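Folding for Small Rooms: A Project Report on Storing Thick Knitwear

Our brief asked for "a domestic problem of modest size." We chose the winter sweater, a garment that takes up half a drawer for eight months and then can't be found in the ninth. The test piece was a white knitted turtleneck, and most of the work was done on a bed.

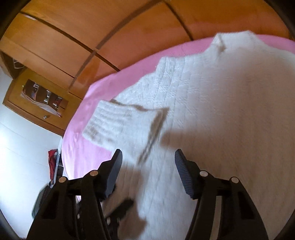
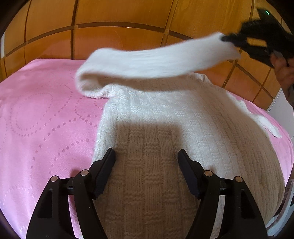

The sweater spread out on the pink cloth, with a sleeve going over the body

Sisay House Textile Storage Group, Domestic Design Studio

1. What we set out to do

The dorm rooms at Sisay come with one dresser each. The bottom drawer is 600 mm wide on the inside, and it sticks. We wanted a fold that would put a thick sweater into that drawer with its collar uncrushed, and that a tired person would be willing to repeat. The second requirement did most of the damage to our early ideas.

The sweater weighs 618 grams on the kitchen scale. It had been bought secondhand and was picked for the project on the grounds that it was the worst-behaved thing any of us owned. A T-shirt stays where you put it. A chunky knit has opinions, and most of them are about springing open.

2. The folds

We compared 3 methods and gave them names, which felt scientific at the time.

The Bilau is the store fold. Sweater face down, both sleeves across the back, sides in, bottom up to the shoulders. It looks very handsome from the front. It also puts two layers of sleeve on top of each other in the middle, so the finished packet has a hump like a loaf of bread. Stacked two high, the top one slides off.

The Sumano is a roll. You fold the sweater in half lengthwise, lay the sleeves down over it, and roll from the hem toward the collar. It travels well in a backpack. In a drawer it unrolls at its own pace, and by morning you have a sweater lying loosely in a drawer, a result we could have had for free.

The Sonell is the one we worked out ourselves, mainly by getting the Bilau wrong. The sweater goes face up. One sleeve is drawn straight across the upper part of the body and laid flat, then the other crosses lower down, so that the thick parts miss each other. The hem comes up in two short folds and stops below the collar. The turtleneck is left standing on its own.

3. Notes on the sleeve

Most of our trouble was in the sleeve. If you lift it by the cuff and pull, the shoulder comes along and the body twists. If you let it drop from too high, it lands in a curve and has to be nudged straight, and each nudge moves something else. What worked best was to carry the cuff low over the body, keep a little slack in the middle, and set it down past the far edge. Smoothing from the shoulder outward takes care of the rest. Smoothing from the cuff inward makes a ridge, and the ridge stays.

The fold at the shoulder matters too. Creased hard, it holds its shape and leaves a line you will be wearing later. We let it stay round.

A bedspread turned out to be a better surface than a desk. Knit grips cloth a little and skates on varnish. The drawback is that any wrinkle in the bedding ends up in the fold, so the bed has to be made first. This added a step that one of our members described in the log as "unreasonable."

4. Results

The finished Sonell packet fit the drawer with room for a second one beside it. The Bilau fit too, if you were prepared to lean on the drawer. The Sumano fit for an evening.

We spent 2590 in campus print credits on instruction cards for the hallway, an amount we would defend less firmly now. The cards show the fold in four steps. Residents have mostly used the backs for grocery lists.

5. Still open

We didn't test cardigans. Buttons are a separate problem, and the person with the cardigan wanted it back. We also have nothing useful to report about hoods. The drawer still sticks, and a maintenance request has been in since July.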